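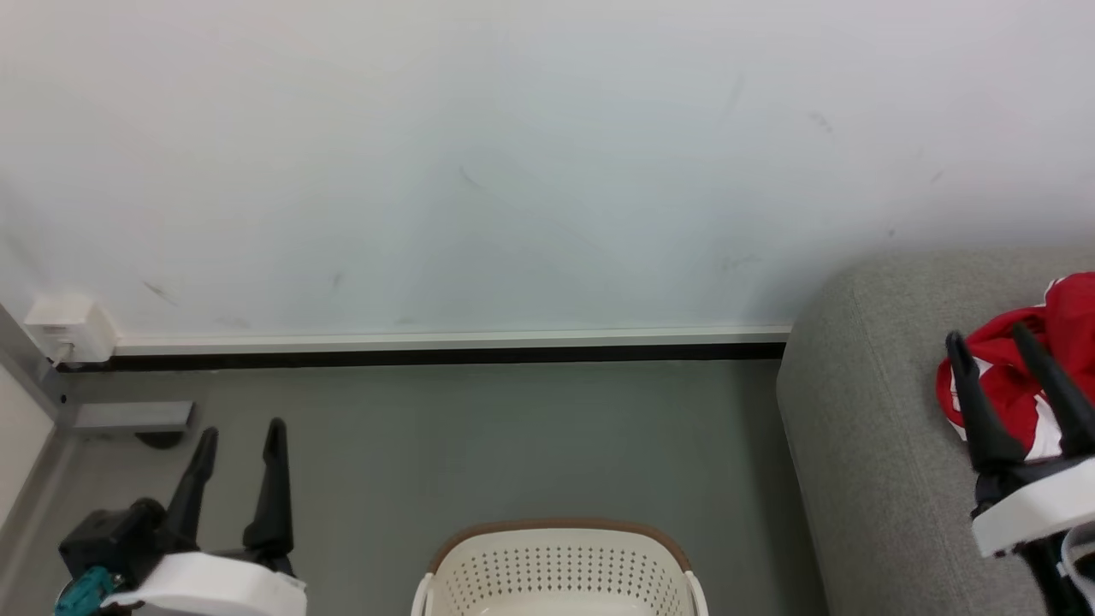
PENDHOLM COMMUNITY HALL ASSOCIATION
Minutes of the April meeting of the Management Board

Held in the Small Room, 7.30 pm

Present: Eluned Rowlands (Chair), Joaquín Arancibia (Secretary), and the members for Sancombe Road and Drelby.
Apologies were received from the member for the Orellana estate.

1. Minutes of the previous meeting
The minutes were approved and signed, subject to one correction. Under item 4, "hire charge" should read "cleaning charge".

2. Matters arising
The Secretary reported that the letter to Sancombe Parish Council on the shared use of the overflow car park had been sent. A reply had been received asking for a plan showing the position of the gate. The Chair agreed to supply one.
The notice board by the main door had been rehung and the new lock fitted. Keys are held by the Chair and the Secretary.

3. Finance
The balance of the current account stood at £1,946. The insurance premium falls due before the next meeting and will be paid from this sum. The Board noted that two hirers had not settled their invoices for the winter term. The Secretary was asked to write to both, allowing 30 days for payment.

4. Redecoration of the Small Room
The Board considered whether the Small Room should be repainted this year. It was agreed that the walls were marked and that the work should go ahead during the summer closure. The existing white is to be kept. The skirting is to be rubbed down and painted at the same time.
Quotations are to be sought from two local decorators and circulated before the next meeting. The member for Drelby asked that any quotation state clearly whether filling and making good were included. This was agreed.

5. Hire charges
A proposal to raise the hourly rate for the Main Hall from £10 was discussed at length. Members were concerned about the effect on the playgroup and the over-sixties lunch. The proposal was deferred, and the Secretary will prepare a comparison with the charges made at Drelby and Sancombe.

6. Summer fair
The fair will be held on a Sunday, opening at 2 pm. The Secretary reported that 78 tickets had been sold for the tea at last year's fair, and it was agreed to cater for the same number. Stallholders are to be reminded that vehicles must be off the grass before opening. The offer of a piano from a resident of Orellana Close was declined with thanks, there being no suitable place to store it.

7. Any other business
The Drelby choir had asked to begin its rehearsals half an hour earlier. Agreed, provided that the yoga class raised no objection.
The outside tap was reported to be dripping. The Chair will arrange for a new washer.

There being no further business, the meeting closed at 9.05 pm.

Actions
Chair: car park plan; outside tap.
Secretary: letters to hirers; decorators' quotations; comparison of hire charges; reply to the choir.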